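Can a Robot Pick Up Your Bread? Trying Out the Zimer Hands Kit

Hi, I'm Chantelle Baloyi, and I get to play with robots and then write about them for kids. It's the best job I've ever had (I used to sell shoes). This month I'm looking at a kit called Zimer Hands, made by a company named Pranau. It's a pair of robot arms, each with a hand on the end, and the hands have fingers like yours.

First, try something for me. Go get a slice of bread, or a bun if you have one, and pick it up. Easy! Now pick it up again, very slowly, and pay attention to your fingers. Did your thumb move first? Did you squeeze a little, feel how soft it was, and then stop squeezing? You did all of that without being told. A robot has to be told, or it has to learn, and that takes a lot of practice.

Lots of robots in factories don't have fingers at all. They have a gripper, a bit like a pair of salad tongs. Tongs are great if you move the same box all day long. But your kitchen is full of things in different shapes — spoons, grapes, eggs, a slippery bar of soap — and that's where fingers come in handy. (Sorry. I had to.)

The people at Pranau teach their hands by showing them. A grown-up called an operator moves their own hands, and the robot copies. Every time it copies a job from start to finish, that's one try, and the computer saves it. Lizelle Sithole, who is one of the operators, told me she did 300 tries with bread before she asked for a different snack to work with! Later the computer goes through all those saved tries and looks for what the good ones have in common. It's a lot like how you learned to tie your shoes. 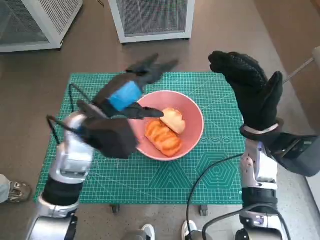 WHAT'S GOING ON HERE?

It's bread time! There are two pieces in the pink bowl, a long orangey-brown one with ridges and a pale round one. One finger on the left hand is stretched out toward the pale bun. See how close it is? The other hand is at the edge of the green mat with its fingers pointing up and curled in a little.

Both hands are wearing black gloves, and I think they look very fancy. Try this at home: pick up a coin with bare fingers, then with winter gloves on. Gloves change how things feel and how well you can grip them, so it's fun to guess which kind would work best for which job.

Bread is a sneaky thing to pick up. Squeeze too hard and you squash it. Don't squeeze enough and it drops. And every bun is a slightly different shape, so a move that's perfect for one might miss the next one completely.

WHAT COMES IN THE KIT?

You get two arms, two hands, a stand, the cables and a book of 40 starter jobs. The first one is moving a sponge, and the last one is folding a sock, and I have not managed the sock. The computer part already has 2000 saved tries on it, so your robot doesn't start from zero.

WHAT DID I THINK?

I loved the book. The jobs go from easy to tricky and the drawings are really clear. I didn't love the setup, which took me from breakfast until 3 in the afternoon, and I had to undo one arm and start over. The hands are also slower than I expected. If you're hungry, get your own bun!

This is a kit for schools and clubs, and it needs a grown-up there the whole time it's switched on. Keep your own fingers out of the way when the arms are moving, even if they're moving slowly.

YOUR TURN

Put a bun in a bowl. Ask a friend to close their eyes and be the robot, and you be the operator. You can only use words, like "left a bit" or "close your thumb." How many words did you need before the bun came out? My best score is 11, and my worst ended with the bun on the floor.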